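Flaren en el almacén de Lilby: análisis tras 2 meses de uso

Categoría: software de simulación y puesta en marcha de brazos robóticos
Valoración: 3 de 5

En Lilby preparamos pedidos de papelería y regalo. En junio la dirección decidió que el puesto de picking de la línea corta lo haría un brazo con pinza de dos dedos, y que para enseñarle el oficio usaríamos Flaren, un simulador que se vende con licencia por puesto. Por puesto de ordenador, se entiende. Los otros puestos, los de estar de pie, van en una hoja de cálculo distinta.

La licencia cuesta 3.680 euros e incluye el entorno, la biblioteca de pinzas y 40 horas de formación a distancia. La instalación fue sencilla. La formación, menos: está pensada para ingenieros y nos apuntaron a los del turno de mañana, que llevamos años metiendo cosas en cajas y teníamos la ingenua idea de que sabíamos hacerlo.

Awuor Massawe tardó una tarde en encontrar el primer defecto gordo. El programa te deja definir la pieza, la superficie y el recorrido del brazo, pero no hay dónde apuntar lo que sabe cualquiera que haya trabajado en esa mesa: que los cuadernos de Nnaji resbalan, que el fondo de la caja se abomba si ha pasado la noche en el muelle. Para eso hay un campo llamado «Comentarios», con un límite de 400 caracteres. Veinte años de oficio de Awuor y caben justo hasta la primera coma.

En lo visual, Flaren es de una sobriedad monacal. La vista desde la pinza es la que más se usa y donde una pasa la jornada, así que conviene saber a qué se enfrenta la vista (la de una, digo). 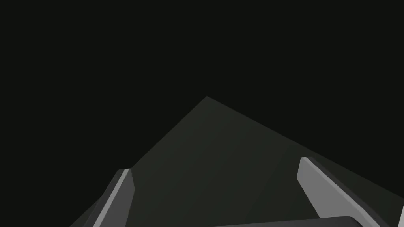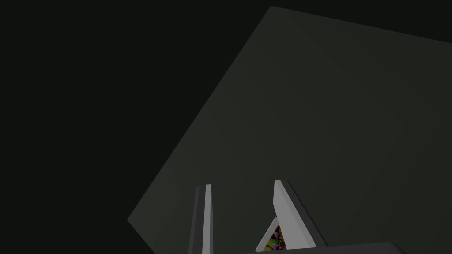
Vista desde la pinza en Flaren, con los dos dedos ante la superficie inclinada. En la segunda asoma abajo una esquina de un objeto estampado.

Los grises se distinguen mal con la luz del almacén dando en el monitor. Busqué un modo de alto contraste y encontré un menú para cambiar el tipo de letra. Ming-te Yuen, que ahora figura como «supervisor de célula» y antes figuraba como Ming-te, acabó poniendo un cartón encima de la pantalla a modo de visera. Funciona muy bien y no necesita licencia.

Lo bueno, que lo hay. Repetir un movimiento en el simulador no rompe nada, y eso en nuestra nave es una novedad. El editor de trayectorias es cómodo, se deshace cualquier paso sin dramas y la espalda agradece no levantar cajas a las seis de la mañana. También han dejado de mandarnos correos sobre la productividad por persona. Ahora los correos hablan del rendimiento de la célula y nos llegan en copia.

Lo malo: las manos se aburren y los ojos se cansan. La pausa de media mañana, que antes venía sola cuando paraba la cinta, hay que pedirla, y la categoría profesional sigue siendo la de mozo de almacén aunque te pases el turno corrigiendo ángulos de muñeca ajenos. En la nave de Flaltthorpe negociaron un plus antes de firmar la compra. Aquí firmaron primero – cuestión de estilos.

El soporte técnico contesta rápido y con mucha educación. A la tercera consulta sobre los comentarios me propusieron abreviar.

¿Lo recomiendo? Si el comprador es la empresa, sí, con un monitor mejor que el nuestro. Si quien lo va a usar viene de la línea, que pregunte antes por el convenio y se lleve el cartón de casa.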